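Wonetti Dental Laboratory
Careers > Technical > Removable Prosthetics

Removable Prosthetics Technician (Partial Frameworks)

Location: Otgate
Hours: full time, on site
Reports to: Karabo Mokgethi, Head of Removables
Start: March, or sooner by agreement
Reference: 167

The position

Wonetti makes crowns, bridges, dentures and partial frameworks for general and specialist dental practices. The removable department is adding one technician to the partial framework bench. The person appointed will take cases from the surveyed model through to the finished and polished denture, with the emphasis on cobalt-chromium frameworks for Kennedy Class I and Class II arches.

This is a bench position with a share of digital design work. Applicants who have worked only in digital design will be considered if they can show recent finishing work. Applicants who have worked only at the bench will be trained in design software during the first months. Complete denture setup is handled by a separate group and forms a small part of the job, mostly as cover for absence.

Duties

Check incoming impressions, models and scans against the prescription. Return or query cases with drags, voids, missing borders or unreadable bite records before any model work is started.

Pour and trim models where the practice has sent a conventional impression. Mount on a semi-adjustable articulator when the case calls for it.

Survey the model, choose the path of insertion, mark undercuts and record the tilt so that the model can be put back in the same position later.

Prepare a written design for the dentist's approval if none was supplied. The design has to show rest seats, guide planes, major and minor connectors, the type of each clasp and the amount of undercut engaged.

Block out, relieve and duplicate, or carry out the same steps on screen for printed patterns.

Sprue and invest patterns. Casting is done by the casting room, but framework technicians are expected to understand the burnout schedule and to be able to tell a spruing fault from an investment fault.

Fit the framework to the master model, finish, electropolish and polish. Clasp arms must keep their taper. A clasp that has been thinned during finishing is remade, and the remake is logged under the finishing stage.

Set teeth for try-in, process the acrylic, correct the occlusion on the articulator and finish the saddles.

Complete the case record, including alloy and resin batch numbers, before the case goes to inspection.

Speak with dentists by phone about design questions. Calls are noted on the case record by the person who made or took the call.

Materials and equipment

The bench works mainly in cobalt-chromium. Titanium frameworks are sent to an outside shop and come back for finishing. Flexible nylon partials are accepted from existing accounts only. Heat-cured acrylic is the standard base material, with pour resin used for repairs and some immediate cases.

Each technician has a fixed bench with its own extraction, a handpiece and a microscope shared between 2 benches. Surveyors are individual and stay with the technician. The design stations are in a separate room to keep them clear of dust and may be booked in half-day blocks. Cases are tracked in Gusard, our case management system. Previous experience with Gusard is not expected.

Requirements

A recognized qualification in dental technology, or equivalent time at the bench documented by a former employer.

At least two years of work on partial frameworks, including surveying and design. Time spent only on acrylic partials does not meet this requirement.

Working knowledge of clasp types and where each should not be used. Applicants should be ready to discuss the choice between an RPI assembly and a combination clasp on a distal extension case.

Ability to read a prescription critically and to put a query in plain written English.

Good near vision, corrected if needed, and normal color discrimination for shade work.

Ability to sit at a bench for most of a shift and to lift investment and stone up to the weight of a full bag with a cart.

Useful but not required

Experience with framework design software of any make.

Experience with attachments, milled crowns under partials, or implant-assisted partial dentures.

Laser welding.

Training of junior technicians.

Working hours and pay

The standard shift starts at 8 in the morning. There is no night shift in the removable department. Saturday work is offered in busy periods and may be declined. Overtime is paid at the higher rate from the first hour and must be agreed in advance with the head of department.

Pay is on the senior technician scale, and the entry point depends on documented experience and the result of the bench test. The scale is sent to every applicant invited to interview. There is no piecework element. Remakes are not deducted from pay.

An annual training allowance of $440 is available to each technician and may be used for course fees or travel. Unused allowance does not carry over. Courses requested by the laboratory are paid for separately and do not reduce the allowance.

Protective eyewear, masks, gowns and hearing protection are supplied. Prescription safety glasses are paid for after the trial period. Respiratory fit testing is carried out in the first week and repeated each year, as is a lung function check for all staff who grind alloy.

Trial period and training

The trial period is six months. The first two weeks are spent with Issa Atallah, who leads the framework bench, on laboratory procedures, case records and finishing standards. During this time all work is checked twice, once at framework stage and once when finished. After that, frameworks are checked once at final inspection, with additional checks on cases of the technician's own choosing.

Design software training is given by Khôi Nông in the design room. It runs for one half day each week until the technician can complete a Class I lower framework without help. Most bench technicians reach this point within the trial period. Those who do not may extend the training with no effect on their position.

A review is held at the midpoint and at the end of the trial period. Both are written, and the technician receives a copy. The measures used are fit on the master model at first check, remakes by cause, completeness of case records, and turnaround against the date promised to the practice. Output counts are not used in the first review.

How to apply

Send the following by email to the personnel office, with the reference in the subject line:

A resume, with dates for each position and a short note of the type of work done in each.

A copy of the qualification or the employer's statement.

Photographs of no more than three frameworks made by the applicant, each shown on the model from the occlusal side and from the fitting side. Remove patient names and practice details. Renderings from design software may be added but do not replace photographs of finished work.

The name of one person who has inspected the applicant's work and may be contacted. We do not contact anyone before an interview has been offered.

A cover letter is optional. Applications without photographs are held for one week so that the applicant can supply them, and are then closed.

Interview and bench test

Interviews are held on site in Otgate on a Monday, in the morning, and are conducted by Karabo Mokgethi and Bheki Mahlangu from personnel. The interview is followed by a bench test in the afternoon. Applicants should plan for a full day. Reasonable travel costs are repaid against receipts.

The bench test has two parts. In the first, the applicant surveys a lower model with bilateral distal extensions and draws a design, with a brief written reason for each clasp. In the second, the applicant finishes a cast framework from the devested state to the stage before electropolishing. Burs, stones and a handpiece are supplied. Applicants may bring their own hand instruments. The test pieces remain with the laboratory, and the applicant may photograph them before leaving.

The design is graded before the framework. Where more than one design is acceptable, the grader looks at whether the written reasons match what has been drawn. Neatness of the drawing is not graded as long as it can be read.

Results are given in writing to all applicants who take the test, with the grading sheet. An applicant who is not appointed may apply again for a later opening and may choose to keep the earlier result or repeat the test.

Other openings

The casting room expects to advertise for an assistant later in the year. Inquiries should go to Boris Krajčí, casting room supervisor. A part-time model room position at our Mofokeng branch is listed separately under reference 2, and applicants may apply for both positions with one set of documents if both references are given in the subject line.

Questions about the technical content of this position can be put to Issa Atallah by phone on weekdays after lunch. Questions about pay, permits or relocation go to personnel. Applicants who need an adjustment for the interview or the bench test, including bench height, lighting or additional time, should say so when accepting the interview date.

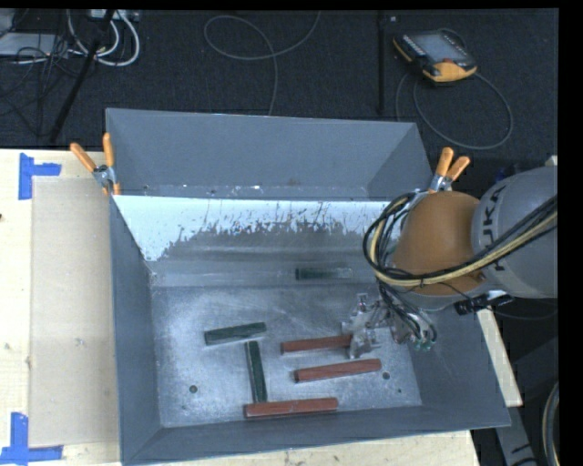 Applications are read in the order they arrive, and the listing is taken down when the position has been filled. Agencies are asked not to submit candidates for this opening.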